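Gripper bench visit, Druvthorpe, 14/05/2026
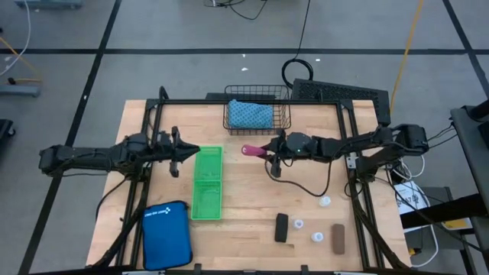
Two-arm bench at Druvthorpe. Right gripper holding, left one open.

Eyvindur Bach showed us the bench and let us try both arms for 30 minutes. We compared narrow and wide fingers on the same items. The wide pair closed well on cylinders but kept missing the small caps. The narrow pair managed the caps, slowly. Cable slack on the wrist needs watching - it caught once on my turn. Malou Arnardóttir is asking Brosell for a price on the narrow fingers. Next visit is in October.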